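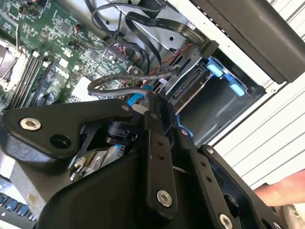 Shiela Dizon迟到了六分钟，一进门就把两只旧手套甩在桌上，说：“路上碰见个老球迷，非拉着我聊九局下半，我哪走得掉啊。”

我特别喜欢这种开场！本来准备了一页纸的问题，结果第一个就没用上，她自己先讲起来了。

她在Clornuvthorpe打了很多年垒球，守外野，后来改当教练。我问她小时候那边是不是真有投远比赛，她眼睛一下子亮了。“有啊，每年四月，开季之前。大家站在左外野的界线后面，一个一个往本垒那边扔，谁远谁赢。奖品是一箱橘子，有一年换成了一双袜子，我们骂了一整个夏天。”

（袜子那年的冠军就是她。她说袜子后来穿破了，橘子倒是一个都没吃着。）

她的最好成绩是多少？她摆摆手，说当时是拿脚步量的，量的人个子矮，步子小，所以谁的成绩都好看。“你要写就写我扔得很远，别写数字。”好吧，扔得很远。

说到现在的队，她话更多了。她带的Estrella是支业余队，主场看台最多能坐500人，平时来100个就算热闹。我说100个也不少了，她瞪我一眼：“那你下次来呀，你来就是101个。”

我问她最怀念什么，以为她会说某场决赛，谁知道她说的是接力传球比赛。四个人一组，从全垒打墙根底下开始，球一路传回本垒，掉了就得从头来。她那组有个Eduardo Cabrera，手劲大得吓人，可是准头嘛……“他第一年直接把球扔进了卖汽水的摊子里，摊主把球扣下了，让他买两瓶才肯还。”

后来我给Eduardo打了个电话核实，他在那头笑了半天，只纠正了一点：“是三瓶。还有，那个球是她没接住，你把这句写进去。”

我写进去了。

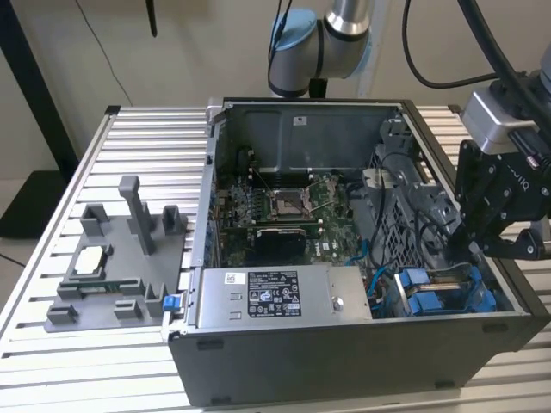 侧放在铝型材台面上的台式机，侧板已拆下。

聊到一半我们换了个地方，去楼下的Jometti喝咖啡。她点了最甜的那种，又加了一包糖，然后开始拿糖包给我摆守备站位。游击手是一根搅拌棒，往二垒那边挪了一大截，她说这是对付左打拉打者的老办法，她十几岁就这么守，那时候教练管它叫“搬家”。

我问她，现在年轻球员还愿不愿意玩那些老项目？她想了想，说得看你怎么弄。去年她在训练结束后摆了个水桶，桶口朝着外野，让大家从中外野往里传，一弹进桶才算数。刚开始没人理她，都在收拾包。后来捕手随手扔了一个，砸在桶沿上弹出来，这下全队都不走了，一直扔到天黑看不见球。

“进了几个？”

“一个。还是我们的计分员扔的，穿着拖鞋。”

她们下个月要跟Sistar打两场，客场。我问有没有把握，她说对方投手的变速球很烦人，去年她们队一半的人都挥早了，她自己站在三垒指导区，急得帽子都扔了。今年练了很久的等球，就是练习忍着不挥，她说这比跑圈还累人。

“那你自己还上场吗？”我问。

“上啊，代打。”她把剩下的糖包往兜里一揣，“膝盖不行了，跑到一垒像搬冰箱。所以我现在的目标就是打远一点，走过去也来得及。”

临走前她非要我试一下手套。我右手投球，她那只偏偏是左投用的，套上去别扭得很，她在旁边乐得不行，说没关系，下次给我带另一只。桌上那两只呢？全是左投的，一只是她的，一只是她姐姐的。

球队的训练从傍晚六点开始，她已经答应让我去试试那个水桶了。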